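Trays, Bowls, and Baskets: Does the Container Change What People Take?
Spring Project Report, Food and Everyday Design
Group: Lucrezia Zanetti, Somtochukwu Bashir, Aksel Vídalín
Instructor: Zübeyde Güneş
Handed in Wed 24 April

How we got started

The share table at Jolstead Hall is where people leave food they won't get through before it goes bad. Ruggiero, the bakery across the street, sends over its leftover rolls, and the garden plot behind the hall sends potatoes and onions when there are any. In January everything was sitting in one deep wicker basket, and Somtochukwu pulled out a perfectly good roll from underneath a layer of potatoes. It had dirt on it. Nobody was going to eat that roll, and we thought it was a real shame!

We had been reading in class about how a display changes what a shopper reaches for, so we asked if we could take over the share table for our project. We got a yes the same day and were thrilled.

Our question

If the food is the same and only the container changes, does more of it get taken? We guessed that a shallow container would beat a deep one. We also guessed that a light color would beat a dark one, mostly from looking at bakery windows (Aksel took a lot of notes on bakery windows and ate well that month).

The containers

We tested four:

The old wicker basket, deep, with a handle.
A blue mixing bowl from the hall kitchen.
A dark wooden board with no sides at all.
A white rectangular tray with rounded corners and raised sides.

The board was Lucrezia's favorite because it looked so nice. It was also the first one to give us trouble. Potatoes roll. We lost two under the radiator on the first morning and only found one.

What we did

Each container had its own week on the table, in the same spot, with the same kinds of food. Every morning at eight one of us put out rolls, potatoes, and onions and wrote down how many of each. Every evening at seven one of us wrote down what was left. We did not put up signs, and we did not stand near the table, because in our trial run people kept stopping to ask us if it was okay to take something.

We wanted the same amount of food every week and we did not get it. Ruggiero had a slow week during the bowl test and sent a mountain of rolls, and the garden potatoes ran out before the last week, so we bought a bag from Flernport Market to fill in. Those potatoes were bigger and cleaner. We come back to this later on.

We also left a short paper survey in the mailroom asking people what they looked for when they passed the table. We got 56 back.

Results

Over the four weeks we put out 609 items, and 118 were still there at the evening counts. Leftovers went to the kitchen for soup or to the compost, so nothing was counted twice.

The white tray had the smallest share left over, and the wicker basket had the largest. The bowl and the board landed close together in the middle, close enough that we would not put one ahead of the other.

What surprised us was the onions. We expected all the food to follow the same pattern, but onions went at the same steady pace no matter what they were in. Rolls were the opposite. They made up most of the difference between the basket and the tray, and potatoes were somewhere in between.

The survey helped explain it. The most common answer to "What would stop you from taking something?" was not being able to see all of it. One person wrote, "I don't like digging." Another asked for butter, and we passed that on!

Setting out the tray

By the tray week we had gotten much better at arranging food. We kept to one layer and left a gap between the rolls and the vegetables so no dirt could travel. We also tried the tray at different angles on a glass tabletop before the week began. Straight along the edge looked like a cafeteria line. Turned on the diagonal, it looked more like something set out for guests, and all three of us liked it better that way. It does leave a corner sticking out over the edge of the table, so on the share table we pushed it farther back.

The raised sides are the part we would praise the most. They are high enough to stop a potato and low enough that you can see everything from the doorway. White also showed every crumb, so we wiped it down at noon, and the clean look probably helped us. 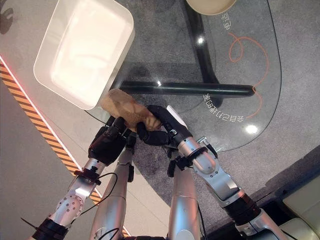 Problems with our test

One week per container is short. The weather changed, and the tray week was also the week before exams, when more people were in the building and hungry. The store potatoes are the other big issue — they may have been taken because they were clean, and they were only out with the tray. If we did this again we would switch containers every day and keep going until we had 1000 items in the log.

We also changed depth and color at the same time. Our blue bowl was deep and our white tray was shallow, so we can't say which one mattered. Ms. Güneş pointed this out in the second week and she was right. A dark tray with the same shape would have fixed it.

What happens next

The hall is keeping the white tray for rolls and has moved the potatoes and onions into the bowl, on the lower shelf. Aksel's cousin runs the lunch counter at Itier and wants to borrow our log sheet for the fruit by the register. The wicker basket now holds umbrellas.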